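Ticket 3808
Product: Foltley basement dehumidifier, pump model
Opened by: Florencio Arrieta
Status: Closed, resolved by customer
Category: Runs constantly / does not reach set humidity

Original message

The unit runs day and night and never gets to the set point. I have it on 50 percent and the display has not gone under 63 in two weeks. It is in a finished basement with one open room, a utility closet and a bathroom with no window. The bucket is not in use. It pumps out through the clear hose to the laundry sink.

Already tried: washed the filter, moved it away from the wall, unplugged it for an hour, lowered the set point, raised the set point. No error code. The fan sounds normal. It was fine all of last winter and spring.

Reply from support

Thank you for the details. Please check the following and report back.

1. With the unit running, is the air from the top grille warmer than the room?
2. Is water coming out of the hose at the sink? If so, please pump into a measured container overnight.
3. Is there frost or ice on the coil behind the filter?
4. What does a second humidity meter read, placed across the room from the unit?
5. Hold the Fan and Timer buttons together for the service menu. What is the number on the second screen?

Customer

1. Yes, warmer.
2. Yes. I got a full gallon jug and part of another between dinner and breakfast.
3. No frost. The coil is wet all the way across.
4. I have a little Luvex meter from the hardware store. It says 64 by the stairs and 66 in the utility closet. The unit says 63.
5. The number is 218.

Support

218 is a normal reading for the coil sensor and your humidity sensor agrees with the Luvex. The compressor is working and the unit is removing water at close to its rated amount. We don't see a fault in the machine from these numbers. More moisture is entering the space than one unit can take out.

Common sources: a dryer vent that has come loose, an open sump pit, a bathroom fan that vents into the ceiling, a leaking drain hose, open windows in summer, and the floor or walls.

Customer

The dryer vent is tight and I taped the joint again anyway. Windows are shut. No sump. I ran the bathroom fan and held a piece of toilet paper up to it and it pulls fine, and I can see the flap open outside.

The hose was a surprise. I pulled the unit out and the carpet behind it was damp in a patch the size of a dinner plate. The hose fitting at the back was only on by a thread or two. I cut the end of the hose clean, pushed it back on, tightened the collar and put a paper towel under it. After 20 minutes of pumping the towel was dry.

So that was one leak, but it was small. The next morning the display said 61.

Support

Good find. Please leave the paper towel in place for a full day. A 61 the morning after is still too high for that leak to be the only source. The next thing to check is the floor slab. You will need clear plastic and tape. Pick two or three places of bare concrete.

Customer

There is bare concrete in the utility closet and under the stairs, and I can lift the carpet in the corner by the downspout. What kind of plastic? The only thing I have in the house is kitchen wrap.

Support

Kitchen wrap is fine for a quick check. Heavier sheeting is better if you need to leave it down for weeks. Steps below.

Slab check

Step 1. Sweep the spot and wipe it with a dry cloth. Tape does not stick to dust.

Step 2. Lay down a square of plastic a little over a foot on each side. With kitchen wrap, use two layers and keep it as flat as you can.
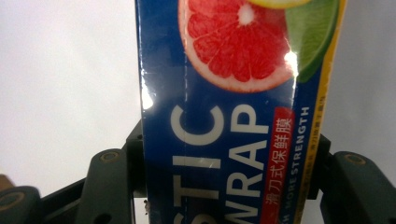
Step 3. Tape all four edges with no gaps. Duct tape or foil tape, not masking tape. Press it down with the back of a spoon.

Step 4. Leave it for two full days with the dehumidifier running as usual. Don't walk on it.

Step 5. Look before you lift. Drops on the underside, or concrete that has gone darker under the plastic, mean moisture is coming up through the slab. Drops on the top side mean the room air is the problem.

Customer

Results after two days:

Utility closet: dry, no color change.
Under the stairs: dry. One edge of tape had let go so I don't know if that one counts.
Corner by the downspout: drops all over the underside and a dark square when I peeled it up.

I went outside and the extension on that downspout was gone. It was in the neighbor's hedge. All the roof water on that side has been going straight down next to the wall.

I bought a new extension from Kasprzak Supply, screwed it on this time, and built the dirt up against the foundation. The carpet in that corner is folded back with a box fan on it.

Support

Please keep the carpet up until a new square of plastic in that corner stays dry. It may take a few weeks for the slab to dry out. Leave the unit at 50 and do not lower it.

Customer, in September

Sorry for the slow update. The new square in the corner was dry, so the carpet is back down. Display says 51 and the Luvex says 52. The unit shuts off by itself now, mostly at night. We had two days of hard rain and it only went up to 54. The hose fitting is still dry.

You can close this.

Closing note

No part sent. Cause: roof water at foundation, plus loose hose fitting at rear of unit. Slab check steps copied to article 104.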